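Tavus Soccer Club to Open Lullent Training Ground in March

PRUNDITZ, February 3, 2018 - Tavus Soccer Club announced today that its new training ground at Lullent will open to all senior, youth and women's squads in March. The site replaces the leased fields on the north side of Prunditz that the club has used for the past nine seasons.

The Lullent ground has two full-size grass fields, one full-size artificial field with floodlights, and a smaller fenced area for goalkeeper work. A single-story building next to the parking lot holds six locker rooms, a treatment room, a classroom and the offices of the youth department. Match days are not affected. The first team will continue to play its home games at Pandey Park, which has been the club's stadium since its founding and remains under lease from the city.

Under the agreement signed with the city of Prunditz last year, the club will have use of the Lullent site for 25 years. The city keeps ownership of the land and will have access to the artificial field on weekday mornings for school programs. The club is responsible for maintenance of all playing surfaces and of the access road from the county highway.

The move brings all of the club's teams to one location for the first time. At present the senior squad trains on the leased fields, the women's team at Pandey Park, and the youth teams at four different school grounds across the city. A total of 327 registered youth players will train at Lullent from the opening date. The club has set a limit of 528 youth places for the coming season, and applications for the new places will be accepted from families in Prunditz and the neighboring towns.

The coaching structure will also change. The under-15, under-17 and under-19 teams will follow the same weekly schedule as the senior squad, with shared sessions for goalkeepers and for players returning from injury. Each age group will have its own head coach, and the club expects to fill the two open positions before the opening. Interested candidates may apply in writing to the youth department.

Season ticket holders are invited to an open training session at Lullent during the first week of operation. Space along the main field is limited to 200 spectators, and places will be given in the order in which requests are received. Parking at the site is free. The club recommends the Lullent bus line for those coming from the center of Prunditz, as the access road will have one lane closed until drainage work is finished.
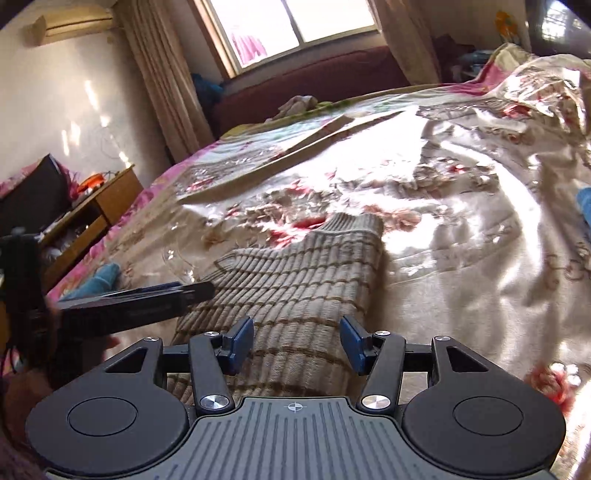 Average attendance at Pandey Park in the first half of the season was almost 2,000, and the club is adding one event to the home schedule in response to requests from supporters. The last home game in March will be held as Old Colors Day, when fans are asked to come dressed in the style of the club's early years. No official merchandise is required. A ribbed beige sweater with thin brown stripes, of the kind many families still have at home, is well suited to the occasion, and caps and scarves from any season are welcome. Tickets for the game are sold at the regular price, and season tickets are valid as usual.

The club shop and ticket office will stay at Pandey Park and will keep their present hours. Mail for the youth department should be sent to the Lullent address from the opening date. All other mail should continue to go to the stadium.

Tavus Soccer Club fields senior men's, women's and youth teams in regional competition and is based in Prunditz.

Media contact:
Tavus Soccer Club, Press Office
Pandey Park, Prunditz
Requests for visits to the Lullent site should be made in writing at least two working days in advance.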